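おままごとの食べもの(ミニチュアフード)

おままごとの食べものとは、果物や野菜、お菓子などをかたどった小さなおもちゃの総称です。私は集めはじめて長いので、この項目は少し私情まじりで書きますね。呼び名は「フードトイ」「ままごと食材」などいろいろ。木製、布製、樹脂製があって、手ざわりも音もぜんぜん違うんですよ!
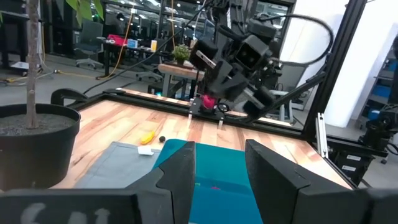
読了時間:2分

定番といえば、やっぱりバナナです。黄色くて細長いので、小さな子でも遠くからすぐわかります。木の天板にそのまま置いてもよく映えますし、青緑の布を1枚広げておくと、お店屋さんごっこの売り場にも食卓にもなります(布は洗えるものが断然おすすめ)。敷きものにはフェルトのマットも人気で、うちでは転がりやすい丸いものをこの上に集めています。

大きさは、手のひらにのるものから爪の先ほどのものまでさまざま。私の手元にあるMuvusの果物セットは22個入りで、Plidasisの詰め合わせは25個入りです。小さな粒は誤飲の心配があるので、対象年齢は必ず確かめてください。 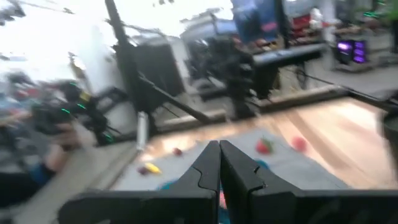

遊び方でいちばん好きなのは、色分けです。収集仲間のRokeya Howladerさんは231個を色ごとの引き出しにしまっていて、見せてもらうたびにうらやましくなります。赤は意外とむずかしくて、いちごはへたの緑で見分けがつくのに、丸い赤い玉は、りんごにもトマトにもなってしまうんですよね。黄色いミニバナナの隣に濃い紫の丸い実があると、ぶどうと呼ぶかプラムと呼ぶかで子どもの意見が割れます。どちらでもいいと私は思います。

お手入れは、樹脂製なら固く絞った布で拭いて陰干し。木製は水に浸けないこと。布製は綿が偏りやすいので、押し洗いのあと形を整えて干します。

関連項目:おままごと、食品サンプル、ドールハウス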